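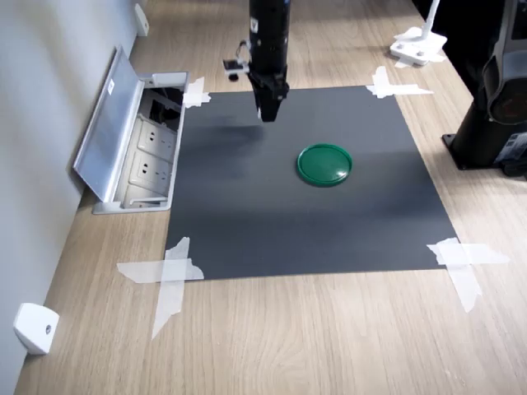

I've been comparing two sets of gripper fingers, and this folder holds everything I logged while doing it. One set is the stock Govetti pair, the other is a printed pair from Warkitz with a thinner tip. I wanted something flat, dull and annoying to pick up, so a lot of the runs use the round green lid, laid on a dark grey mat that I taped down at all four corners (the first mat crept about and spoilt a whole afternoon!). The shiny top also gives the depth readings a hard time, so check those before you trust them.

What you get: 346 runs, 90 of them with the printed fingers. Each run has the joint log, the camera video and a one-word result – held, slipped or missed. A further 74 runs are in the "odd" folder. I stopped those by hand, mostly when the tips pressed too hard, and I'd leave them out of any averages.

The Rao controller was on its default settings throughout. I'd like to redo the lot with a slower close in October, if I can get the desk for long enough. Cengiz Karakaya wrote the script that lines up the logs with the video, so bug reports about timing go to him and moans about the labels come to me.

Last changed September 9, 2023

Related
Trasach wrist camera notes
Govetti finger drawings
Rao controller settings

Contact | Back to top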